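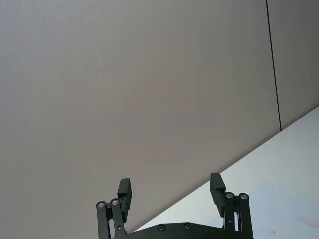 A plain grey wall with one dark seam.

The Thirty-Dollar Chicken
By Olga Montecinos
Sunday, May 17, 2020
79 shares | 18 comments

Grestholm wants $30 for half a roast chicken, and the menu spends a whole paragraph telling you why. The bird was raised slowly. The salt was smoked. The potatoes come from a farm called Drernura, whose name appears four times on one page.

I ordered it to go on a weeknight and ate it at my kitchen table, where no waiter could tell me the story again. The skin had gone soft in the box, as skin does. The meat was good, a little salty near the bone. The potatoes tasted like potatoes.

Two blocks over, Kazmi sells a quarter chicken with rice and pickled turnips for less than the price of Grestholm's cocktail kit. Their garlic sauce is sharp enough to clear your head, and they pack it in a separate cup. I have eaten there for years and could not tell you where the birds come from. Maybe I should ask — I'd like to see Grestholm's claims checked by someone who isn't selling them, too.

The owners say a second place, Bomier, will open in August with 685 bottles in the cellar and a tasting menu built around one carrot variety. I'll go. I went to the last one with the fermented butter, and I still buy the regular kind.

Half chicken, $30. Feeds two if one of you had a late lunch. Ask for extra gravy and check the bag before you leave.

Back to top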